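Robots and Everyday Work
Week 6 handout: Sweeping up, and why it is still hard
Carroll Hall, Friday, October 10, 2025

Last week we looked at machines that do one job in one fixed place. This week we move to a household chore most of you could do by age five: getting small bits of trash off a table and into a bucket. Read these notes before the lab section.

Table cleanup with a two-finger gripper
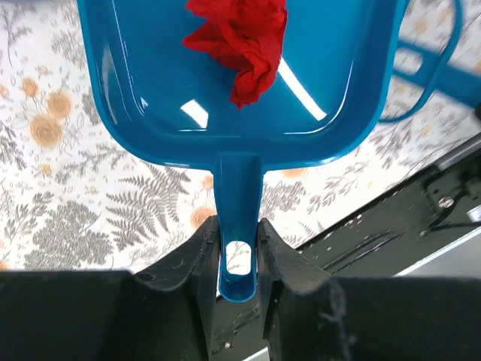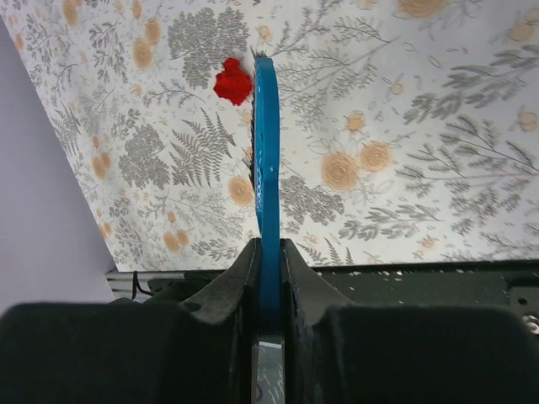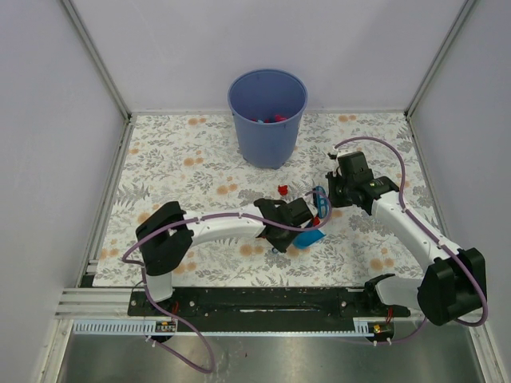 1. What the chore asks for

Write down every step in sweeping up a scrap of paper and you get a longer list than you expect. Find the scrap. Pick up the dustpan by the handle. Get the edge of the pan flat to the table. Push the scrap over the lip. Keep the pan level while you carry it. Tip it over the bucket and check that it is empty. A person does most of this without looking closely.

2. Where machines do well now

Repeated motion is the easy part. If the pan is always in the same spot and facing the same way, an arm can grab it all day. The Tritgate packing line, which we covered in week 3, uses a fixed sweep arm to clear cardboard dust from a belt, and it runs a full shift with one operator nearby. The belt never changes, the dust always falls in the same strip, and the arm follows one path.

3. Where they still have trouble

Light things. Crumpled paper rolls, slides, or sticks to the tool. A small push can send it the wrong way.

Contact. The pan has to touch the table but not dig into it. On a cloth cover, pressing too hard bunches up the cloth. Pressing too lightly lets the scrap slip under the lip.

Shiny and patterned surfaces. Glare on plastic can hide what is in the pan. A busy print makes small items harder to pick out, although a strong color helps.

Blocked views. A camera at the wrist sees the tool very well and the rest of the table poorly. A fixed camera sees the whole table, but an arm may be in the way. Most setups use both.

Two hands. Person or machine, one hand has to wait for the other. Bad timing shows up as bumped tools and spilled pans.

4. The Flincombe trial

The reading for this week is the Flincombe report. The team ran 18 cleanup trials on a kitchen table, after training on around 2,000 recorded runs. The arms did well when the trash was in the middle of the table and poorly when it was near a wall. Note how the authors define a finished job. A scrap left in the pan counts as a failure, even if the table is clean. Skip the appendix on motor settings.

5. Cost

A cleaner at the Vuvurbridge plant wipes down 27 benches in a shift and also notices a loose bolt or a leak. Keep that in mind when you compare prices. The price of an arm does not include the person who resets it.

For lab section

Bring 2 copies of your step list for a chore of your choice. Laundry and dishes are taken. Mark each step as fixed, variable, or unknown. The final version is due in December with the term paper.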